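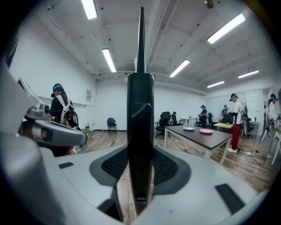
About Grarnside Adult Learning Center

Grarnside Adult Learning Center is an independent, nonprofit school serving adults in Arkville and the surrounding towns. The Center offers day and evening instruction in reading and writing, English as a second language, high school equivalency preparation, bookkeeping and citizenship. Admission is open to any resident aged 18 or older. No prior schooling is required.

Our History

The Center was founded as a night school for mill employees and held its first classes in two rented rooms above the Ojeda Street post office. Instruction was limited to arithmetic and penmanship. When the Zernthorpe mill closed, the school widened its course list to meet the needs of former employees seeking other work, and day classes were offered for the first time. The Center moved to its present building on Ojeda Street several years later and took its current name at that time.

Enrollment

In the last full school year, 1,039 adults enrolled in one or more courses. Of these, 400 were enrolled in English as a second language, which remains our largest program. Day classes meet in the morning, and evening classes begin at 6:15. A reduced schedule is offered in the summer.

Class size is limited to 30 students. Reading and writing classes are kept smaller where staffing allows. Students who miss the start of a term may join a class already in progress with the approval of the instructor.

Tuition and Aid

Tuition is charged by the course and is due at registration. Students who cannot pay in full may apply to the Zernthorpe Fund, which grants up to $500 per student in a school year. Applications are reviewed by the Office of the Director and are kept confidential. Citizenship classes are offered without charge.

Leadership

Octavio Fuentealba has served as Director since the Center's move to Ojeda Street. He first joined the faculty as an evening instructor in bookkeeping and continues to teach one section each spring. The Director reports to a board of nine members, who are elected to three-year terms. Board meetings are open to the public, and minutes may be read at the front office during business hours.

Visiting the Center

Prospective students are welcome to sit in on a class before enrolling. Visits should be arranged with the front office at least one day ahead. Placement testing for the summer session will be held in May - students returning from the spring term do not need to test again.

The building is fully accessible from the Ojeda Street entrance. Parking is available behind the building after 5:00.

Page last updated 4/16/26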